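Trellenia Opens Its Workshop Doors for a Day With Two-Armed Robots

FOR RELEASE IN APRIL

Trellenia welcomed 70 visitors to its robotics workshop this month for the first open day of the Hana project, which teaches pairs of robot arms to tidy a tabletop. Families, students and a good number of retired machinists came through in groups of 10, and plenty of them stayed well past their slot!

"People expect a show, and then they get drawn into something as ordinary as putting an object in a bin," said Folasade Haruna, who leads Hana. "Watching a child hold their breath over a plastic bin made my whole month."

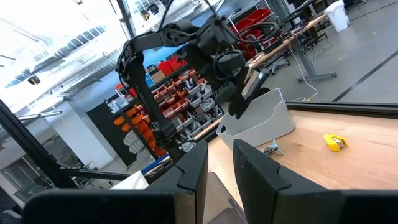

Why start with bins and small household items?
Because everyday things come in awkward shapes, and a robot that copes with them on a table has learned skills it can use in a stockroom or a kitchen.

Hiếu Sầm ran the morning sessions and took questions while the arms worked. The favorite topic was grip — how hard to squeeze, and when to let go. Blocks, rolls of tape and plastic bins were all part of the setup, and the team talked openly about the tasks that still go wrong.

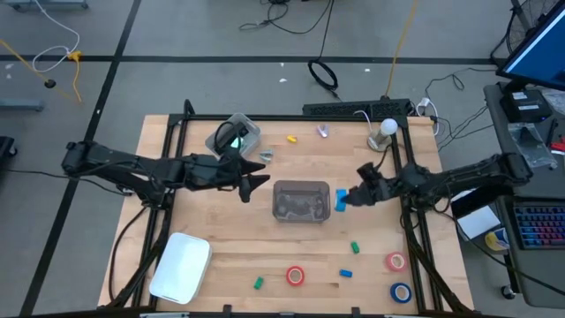

A Partnership With Local Schools

The open day was planned with Florkitz, the after-school engineering club run by Eugénie Vasseur. Club members have logged 632 practice tasks with Hana so far, and several of them came along to explain the work to their parents.

"They argued with our engineers about the best way to pick up a roll of tape," Vasseur said. "They had a point, too."

In the afternoon, Shufen Liao talked visitors through how two arms share one table without getting in each other's way.

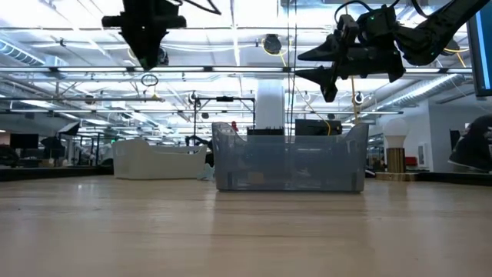
She also invited guests to suggest new tasks for the project. Folding a dish towel got the loudest support, and the team has already put it on the list for summer.

Trellenia will hold a second open day in the fall, with room for 100 guests. Entry is free. Schools and clubs can reserve a group visit through Hadiza Ugwu at the Trellenia front desk.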